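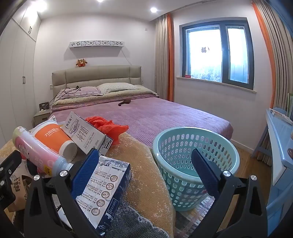

Declan Fairclough objected, after reading an early draft of this section, that a person holding the gripper will always choose the easy object first, and that a policy trained on such examples learns the order of the person together with the grasp. We think the objection is correct, and we changed the collection procedure because of it.

3.2 Collecting examples in the home

In the Govel set, all examples are recorded with a hand-held two-finger gripper. The operator is given a target before each episode and may not replace it with another one, even when it lies under other items. The targets are mostly light packaging - cups, cartons, bottles, bags - placed close together on a soft surface. We kept 38 episodes for each target, and 30 of them are used for training.

Soft surfaces need special care. When the fingers press into a blanket, the surface moves and the neighboring items move with it, so the position of the target at the start of the episode is no longer reliable at the moment of closing.

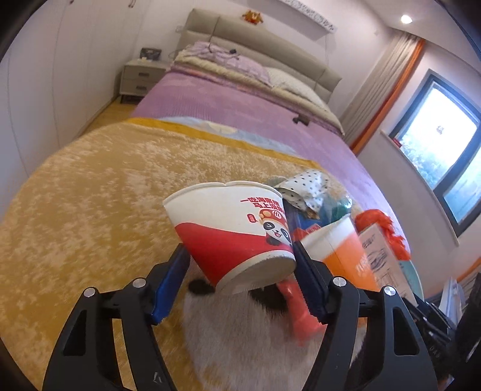

For this reason we label two moments in every episode: the first contact and the full closing of the pads. The labels were made by hand by Hacer Dönmez and checked by Lacey Pearce. Where they disagreed by more than 2 image steps, the episode was labeled again from the beginning. Thin paper containers caused most of the disagreements, as their walls bend before the grasp is firm.

Failed attempts are not removed. An operator who misses the target continues in the same episode until the item is lifted or until 70 seconds have passed. In the earlier Alby set we had removed such attempts, and the trained policy could not recover after a first miss.

Figure 4. Packaged snacks and drinks grouped on a yellow blanket, between the jaws of the hand-held gripper.
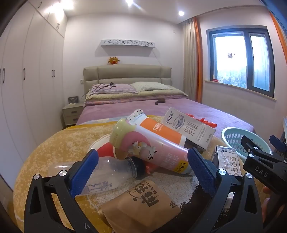

Page last modified: November

The arrangement of the items is changed by the operator between episodes, without a fixed plan. We tried written plans at Sowerby, but the operators followed them too exactly and the layouts became similar to each other. A weakness of the present method is that one operator may still have personal habits - for example, a preferred side of approach. The split by operator in Section 4.1 measures this effect.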